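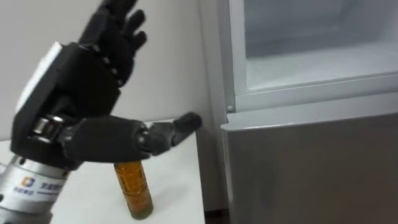
Storing tall glass bottles in a refrigerator

Contents
Before you start
Measuring the bottle and the door rack
Moving a shelf
Standing storage
Horizontal storage
Loading from the table
Open bottles
Breakage and leaks
Notes on particular models

This page covers narrow glass bottles of juice, cordial, iced tea and syrup: the straight-sided kind with a small shoulder and a short neck. Most of it applies to wine bottles too, although those are wider at the base and usually fit fewer to a rack. Beer and soft drink in standard sizes will fit nearly any fridge without adjustment and are not dealt with here.

Before you start

You will need a tape measure or steel rule marked in millimetres, a dry tea towel, a roll of masking tape and a pen. If the shelves have not been moved for a long time, have a bowl of warm water with a little dish soap ready for the side rails.

Clear a stretch of table or bench next to the fridge, on the side the door does not swing across. With a right-hand hinge that means working from the left. A bottle handed across an open door tends to catch on the top rack.

Measuring the bottle and the door rack

1. Stand the bottle on a flat surface with the cap on. Measure from the surface to the top of the cap. Write this down as H.

2. Measure the widest part of the body. On a straight-sided bottle this can be taken anywhere below the shoulder. Write this down as W.

3. Open the fridge door fully. Measure from the floor of the lowest door rack to the underside of the rack above it. This is the clear height.

4. Measure the rack from front to back on the inside. Some racks taper, so take the reading at the floor and again at the rail, and use the smaller one.

5. Measure the height of the rail above the rack floor.

The bottle fits if the clear height is at least 35 mm more than H. The extra space is for tilting the bottle over the rail on the way in. If the clear height matches H exactly, the bottle will stand there but you won't get it in without taking the upper rack off first, and it has to come off again each time someone wants a drink.

A worked case: the bottle is 300 mm to the top of the cap, so the clear height needs to be 335 mm. On a compact fridge the lowest door rack may be the only place with that much room.

Rail height matters more than people expect. A narrow bottle has most of its weight above a low rail when full and will tip forward if the door is pulled open hard. As a working rule the rail should reach at least a quarter of the way up the bottle. If it doesn't, fill the rack end to end so the bottles hold each other, or use the main shelf.

Moving a shelf

If no door rack is tall enough, make a tall bay inside the cabinet.

1. Take everything off the shelf to be moved and the one above it.

2. Lift the front edge slightly and pull the shelf towards you until the rear stop catches. Lift the back edge over the stop and slide the shelf out. Glass shelves are heavier than they look. Keep one hand under the middle.

3. Let a glass shelf come to room temperature before washing it in warm water.

4. Wipe the side rails. Dried syrup in the rail is the usual cause of a shelf that sticks.

5. Refit the shelf at the next rail down or up and check that it sits level, with the rear stop engaged on both sides.

Half-width shelves make this easier. One side can be dropped to take bottles while the other stays at the normal spacing. If your fridge has only full-width shelves, put the tall bay at the top, where there is generally nothing overhead except the light. Leave a finger width between the caps and the light cover.

Do not block the air outlet on the rear wall. Bottles pushed hard against it can freeze at the back while those at the front stay barely cool, and a full glass bottle that freezes may crack.

Standing storage

Stand bottles in single file from front to back, one product to a file. The label of the front bottle should face out. Where two products have a similar colour (apple juice and iced tea are both amber in clear glass and hard to tell apart once the fridge light is behind them), put a strip of masking tape on each cap and write on that. Tape on the body of a cold bottle comes away with the condensation.

A non-slip mat under the bottles is worthwhile on glass shelves and unnecessary on wire ones. On wire, a narrow base can drop between two bars and lean. Cut a piece of thin rigid plastic to cover the part of the shelf you are using, leaving the rest open for air.

Horizontal storage

Only lay down sealed bottles with a screw cap or crown cap. Flip-top bottles with a rubber ring can weep when laid flat, and so can any bottle that has been opened and closed again.

With the bottles lying down, the shelf gap can be much smaller. A gap of 148 mm takes two layers of slim bottles up to 70 mm wide, with enough left over to get your fingers around the top one. Alternate the necks, one to the front and one to the back, and chock the outermost bottle on each side with a folded tea towel or a block.

Check the depth as well. H must be less than the inside depth of the cabinet with the door shut, allowing for whatever sticks out from the door racks. To test it, lay one bottle in place and close the door slowly. If there is any resistance, stop.

Loading from the table

Set the bottles out on the table in the order they will go in, the ones for the back nearest to you. Keep them well in from the edge. Wipe each one dry and check the cap for tightness and the base for chips.

Hold the bottle around the body, below the shoulder, with the thumb on one side and the fingers on the other. Do not lift by the neck. For door racks, put the base in first and bring the neck upright behind it. For shelves, set the bottle down at the front and slide it back with a hand low on the body; pushing from the top will tip it.

Hot-filled bottles of homemade syrup should cool on the table until they feel no warmer than the room. Follow the cooling directions in your recipe, and stand them on a folded cloth if the tabletop is stone or metal.

Shut the door between batches if you have more than a dozen to load.

Open bottles

Write the opening date on the cap tape. Keep opened bottles upright in one place, preferably at the front of the main shelf, where the temperature is steadier than in the door. Go by the storage time on the label. For homemade sugar syrup in our own fridge we discard at 14 days, sooner if it turns cloudy or the cap lifts with a hiss.

Wipe the thread and the inside of the cap after pouring. Sugar dries there and the cap then feels tight before it has sealed.

Breakage and leaks

If a bottle breaks inside the fridge, switch the fridge off at the wall and put on thick gloves before reaching in. Take out the large pieces, then the shelf, then go over the floor of the cabinet with damp paper towel. Check the drain hole at the rear. Open food on the shelves below goes in the bin.

For a leak without breakage, remove the bottles, wash the shelf and rails, and look under the crisper drawer, where liquid collects out of sight. Run a damp cloth around the lower door seal. A seal with dried juice on it sticks, and can tear when the door is opened.

Notes on particular models

Grulier compact: the upper door rack lifts straight up. It may need a tap from underneath with the heel of your hand.

Istau under-bench: shelves have a clip at the left rear which must be pressed in before the shelf will slide. The lowest rail position can't be used with the crisper fitted.

Pumphrey: door rails are low. Use the main shelf for anything tall.

Jodora bottle mat: trims with kitchen scissors. Wash by hand and dry flat.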